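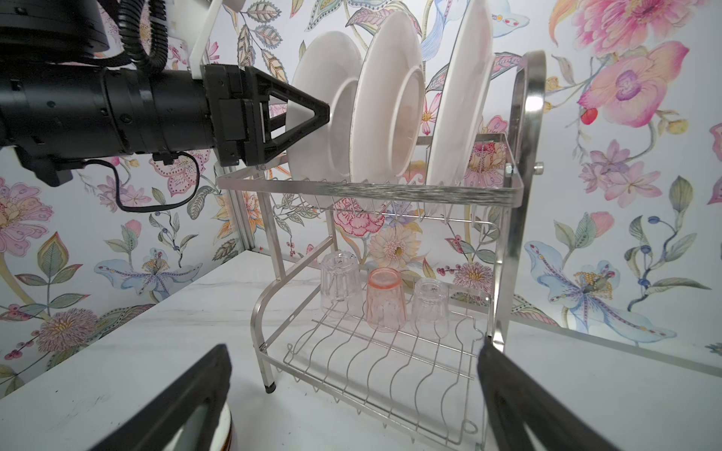

A two-tier stainless steel dish rack, with plates on the upper tier and upturned glasses on the lower.

A dish rack (also dish drainer, plate rack or, in households that never empty it, the cupboard) is a frame in which washed crockery is left to dry. It usually stands on the worktop beside the sink, where it takes up the space its owner had meant for cooking.

Design
The common form is a grid of bent wire with slots that hold plates on edge, so that water runs off both faces. Two-tier racks put plates above and glasses or bowls below, a plan that saves room and drips on the glasses. Stainless steel is favoured for its resistance to rust – a resistance that tends to give out first at the welds. Rubber feet protect the surface and are generally lost within the year.

Loading
Plates are stood in a row, leaning the same way if the household is an orderly one. Tumblers go upside down. In Draining Boards and Their Discontents, Hanna Chornovol divides users into "slotters", who give each plate its own place, and "stackers", who build. She surveyed 47 kitchens and found 16 slotters, 2 of them married to each other.

Drying time
Mathis Lefèvre holds that a plate in a well-aired rack is dry within the hour. Folke Myklebust, writing in reply, observed that his had been there since Friday and he saw no reason to check.

See also
Draining board
Tea towel
Washing-up, disputes over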